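A Little Goes a Long Way: Strong Colours in Handweaving
Notes for the Listcombe Weavers' evening, November
Sharada Thampi

Start once the tea queue has gone down. Say thank you to Petronella Hendricks for the invitation and for the lift from the station, and say how lovely it is to be back in a room that smells of wool. Ask if they can hear me at the back. Put the Badow blanket over the chair where everybody can see it, but don't mention it yet.

Opening. I learnt to weave in a very brown period. Everything was oatmeal, peat and something my teacher called "wet slate", and I was perfectly happy with it for six years, until an aunt gave me a cone of orange wool she had bought by mistake. I didn't know what to do with it, so I did what I suspect a good many of you have done, and used all of it at once. (Hold up the scarf. Wait for the laugh. Pass it round if they seem willing, and remember to get it back this time!)

What was wrong with the scarf? I used to say the orange was too bright. I've come round to thinking the orange was fine and I had simply given it nothing to sit beside. There's no grey in it anywhere, no cream, nowhere for your eye to have a rest, and after a minute or so you stop seeing the colour at all and just feel a bit warm.

So the first thing I want to talk about tonight is proportion. When I plan a piece now I wind the quiet yarns first, and I wind far more than feels sensible. Then I lay the strong colour across them on the table and keep taking it away until I begin to miss it, and then I put one strand back. It is slow, and it drives my husband mad because it's the table we eat at, but I've never found a computer program that does it as well. Show the card windings here, the set of 8, starting with the one that is nearly all orange.

Next slide. Give them a moment with it before talking, and ask which colour they went to first.

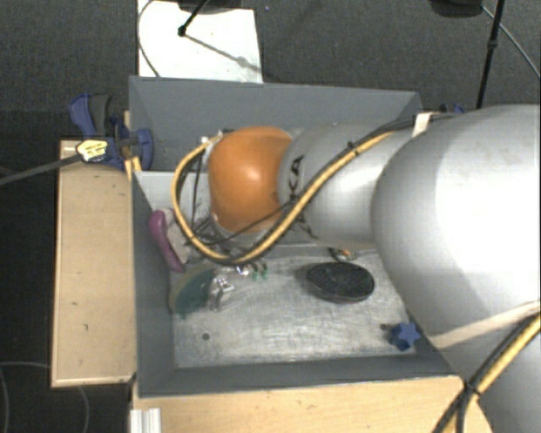
Orange cover, yellow cable, and silver and grey for company.

Most people say the orange, and then the yellow, and have to be asked about the grey. Yet try to think of that orange against a red wall. It would be half the colour it is. I collect things like this now, lifebelts, a lemon on a doorstep, the rind on a cheese, and I'd urge you to do the same, because you learn more from them than from a shade card. You needn't draw well. A few strands wrapped round a bit of cardboard will do.

Then go on to neighbours. Orange and yellow sit close together on the colour wheel, and close colours get along easily, but in weaving they will also blend if you let them cross too often. In plain weave with a fine yarn, a yellow weft on an orange warp goes to a sort of apricot from across the room. Lovely if you want apricot. If you want to keep them apart, put them in stripes at least 4 ends wide, or let one float over the surface. (Samples 6 and 7. The labels have fallen off; 7 is the one with the mistake in the selvedge.)

Now the blanket. Tell the Badow story, but keep it short, Petronella has heard it twice. I bought the grey at the mill shop there, over a kilo of it, dusty and rather plain, and it lived under the bed until I found the small skein of yellow from Ambaye that I'd been saving for something special. The whole blanket has three lines of yellow in it. I had planned on five, and unpicked two of them one wet evening with the radio on, grumbling all the way.

If there is time: madder and weld, and why my own pots never come out the same twice. Bring out the jar of weld if anybody asks, but keep the lid on near the food.

Questions. Someone always asks about washing. Cool water, no rubbing, and wash a sample with a scrap of white in it before you trust a strong dye anywhere near a pale one.

Before they go, the yarn swap basket is by the door, and Petronella has the list for the Stamuria dyeing weekend. Pick up the scarf.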